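Bancombe, 28 September 2021

Flevness Introduces Folding Guidelines for Shared Housing

Flevness today released a set of guidelines for folding and storing clothing in rooms where the bed is the only large flat surface. The guidelines cover jackets, knitwear and bedding and replace the 15-page storage leaflet in use at the Tristia residence.

The procedure has three stages. Garments are laid flat on the mattress pad with pillows moved to the head of the bed. Sleeves are extended, drawstrings are laid straight and zippers are closed. Each garment is then folded to a rectangle and stacked on one side of the bed, which leaves the other side open for the next item. Track jackets are folded separately from knitwear.

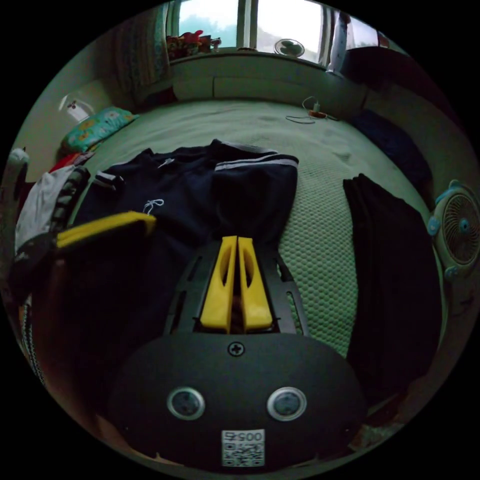 Silvia Baláž said the earlier leaflet assumed a table in every room, and that residents had asked for a method that could be completed on a single bed. She added that striped cuffs should be folded inward to limit wear at the knit edge.

Printed copies will be distributed to 400 rooms at Tristia and Cozma. A supplement on cables, chargers and small accessories is in preparation. Residents may request a printed copy at either front desk.

Contact: Emanuel Matei, Flevness, Bancombe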